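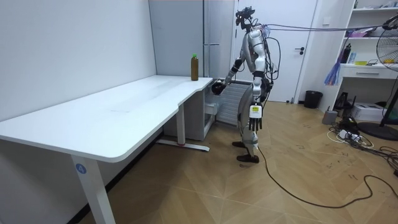 APUNTES DE CLASE · PLANIFICACIÓN DE EQUIPOS

Inicio Programa Apuntes Entregas Contacto

Tema 9. El presupuesto de un puesto con robot humanoide

Nuria Esteban, noviembre
2 comentarios · 39 veces compartido

Bienvenidos otra vez, y gracias por los borradores, que he leído todos con mucho gusto (y con bastante café). Casi todos empezáis la hoja de cálculo por el robot, cosa muy comprensible, y a muchos se os acaba ahí mismo. Hoy quiero que nos detengamos en las demás líneas, las que van llegando a la mesa de compras con cuentagotas cuando el pedido grande ya está firmado.

Empecemos por el suelo y los cables. Un humanoide de pie junto a una mesa, con un cable negro largo que sale de su base y da una vuelta amplia por el parquet, necesita un sitio por donde pasar ese cable, y también los morados y azules que le salen de detrás de la cabeza y los hombros y cruzan la habitación por arriba. Canaletas, soportes altos, regletas decentes: poned una partida propia y no la escondáis en «varios», que os conozco.

Después vienen las manos. En el puesto que tenéis delante hay una negra sobre la esquina de la mesa y otra blanca, con cinco dedos articulados, que cuelga al costado. Si en vuestro proyecto conviven dos modelos, pedid precio de recambio por separado y preguntad el plazo de entrega de cada uno. Khang Vi, que lo sufrió en Berkora, me contó que esperaron nueve semanas por un solo dedo – y con el puesto parado se siguen pagando sueldos y alquiler.

La tercera partida es el mobiliario y los objetos de prueba. La mesa puede ser una de oficina corriente, blanca y en L, siempre que la altura convenga al alcance del brazo. Medid antes de comprar, por favor. Y los objetos, aunque sea una simple botella marrón con tapón verde, se gastan, se caen y hay que reponerlos.

Reservad además un 20 % del total para imprevistos. Ya sé que Todor Nikolaidis os pidió menos en su asignatura, y lo hemos discutido más de una vez en el pasillo, muy amigablemente. Para un primer equipo yo no bajaría de ahí.

Para la próxima sesión: rehaced el presupuesto del caso Trelora con estas partidas, en dos hojas como máximo, separando la compra inicial del gasto anual. Quien tenga dudas con los impuestos de importación puede escribir a Ánh Tô, que lleva las tutorías este mes y tiene muchísima paciencia.

Compartir Imprimir Tema anterior Tema siguiente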